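Trimotby Frontman on Sleeping in the Van, Turning Down a Label and Making an Album in a Barn

15 Jul 2018

Four years ago the five members of Trimotby were playing to bar staff and the opening act's parents. This summer they have a second album on the way, a sold-out run of club dates behind them and a singer who still can't quite believe any of it.

"I keep waiting for somebody to tap me on the shoulder and ask for it all back," he says, laughing, when we meet in the café across from their rehearsal room. He has ordered two breakfasts and he finishes both of them.

If you haven't heard the band yet, you have a treat coming. They play loud, tuneful folk rock with a trumpet where you'd expect a lead guitar, and live they are one of the happiest things I've seen on a stage in years. The new record, Sikimer, has all of that plus a few slow songs that stopped me cold.

It nearly came out on a bigger label. After the band's set at a festival in May last year, an offer arrived from Praltel, and for two weeks it was all they talked about.

"It was a good offer, I want to be fair to them," he says. "They were nice people and they knew the songs. But they wanted us in the studio in three weeks with a producer we'd never met, and we had four songs. Four! I didn't want to write the other six in a panic."

So they said no, and the drummer didn't speak to him for a couple of days. ("She'd already picked out a car.") They paid for the album themselves with money from the road. The last tour covered 2,698 miles in a van with no working radio, and he remembers the T-shirt sales better than the shows.

"We sold 116 shirts in one night in a room that holds maybe twice that. I was out there folding them until two in the morning. I've never been so happy and so tired."

Sikimer was recorded in a barn in Rathore, the farm town where he grew up. They hung blankets from the rafters, ran cables in from the house and played most of the songs live, all five of them facing each other. On the title track you can hear rain start up on the roof halfway through the second verse. They kept it.

"The take before was cleaner," he admits. "Everybody liked the rain one. You can hear us all grinning."
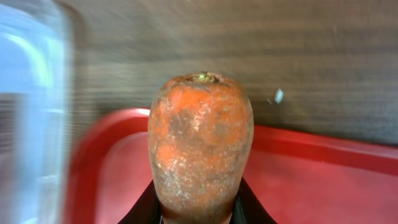

He wrote the words last on nearly every song, often the morning of the recording, and he says he'd like to get better at that. The exception is "Long Division," a quiet song for his grandmother that he carried around for six years before he played it for the others. The trumpet part came on the first try.

"She just stood up and played it. I had to go outside for a bit."

Next up is the biggest show of their lives, a support slot in front of 4,000 people. He has worked out the set list eleven times already. Does the size of the room scare him?

"Oh, completely! But I was more scared at the first one, and that was a pizza place."

He's off to rehearsal then, with a trumpet case that isn't his under one arm, already humming the opener.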